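Wuna room robot gets new checks for hotel bins

A housekeeping robot that empties waste bins in hotel bedrooms is to be serviced every 30 days under a new plan from its maker, Fletik, after crews found that most of its stoppages could be traced to one worn part.

The robot, called Wuna, is a wheeled base with a single arm and a two-finger gripper. It has been working in hotels run by the Chow group for two years, mainly on the afternoon round between check-out and the arrival of new guests.

Maj-Britt Rustad, who heads the service team at Fletik, said the rubber pads on the gripper were wearing smooth sooner than planned. Once that happens the arm can still lift paper and card but lets go of anything round and shiny, and the robot stops and calls for staff.

"We had been changing the pads when somebody complained," she said. "Now we change them by the calendar, and we check the wrist at the same visit."
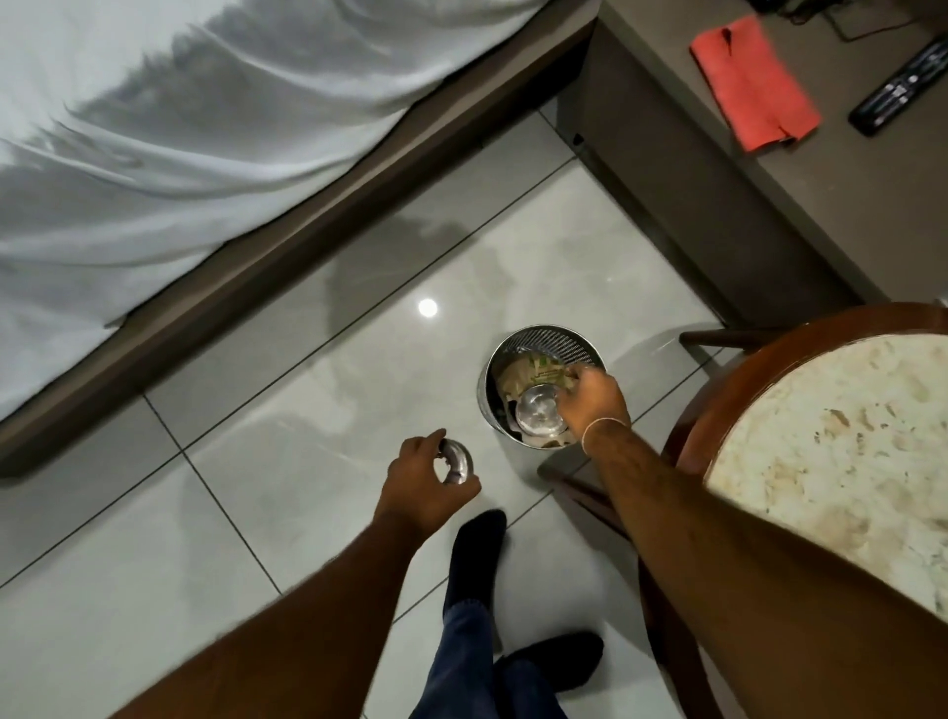
BERGEN, April – Metal bins with lids and rings give the arm the most trouble, and the new plan has a section on them. Polished steel throws back light from ceiling lamps and glossy floors, and the depth sensor in the wrist can misread the height of the rim. Technicians now wipe the sensor window, run the arm to its zero mark and test it on a steel bin placed close to a bed, where the base has least room to turn.

The visit takes one technician 15 minutes if nothing is wrong. The pads are held by two screws each and can be changed on site. A faulty wrist joint has to go back to the workshop, and the hotel is lent a spare arm while it is away.

Fletik rates the pads for roughly 3,000 grips. Orhun Ateş, a field technician, said hotels with small rooms reached that figure well ahead of the others.

"In a tight gap the arm tries two or three times before it gets a good hold," he said. "Every try counts as wear."

Hotel staff will carry on with the daily care of the robot. They empty its collecting bag, wipe the pads with a damp cloth and clear hair and thread from the wheels. Milagros Layug, who manages housekeeping for Chow, said she had asked for the daily list to be printed on a card and fixed to the charging dock.

A software change to slow the arm as it nears a reflective rim is being tested at one hotel. Fletik said it would go out to the other robots once the trial ended, and that the pads and sensor checks would stay on the same schedule until then.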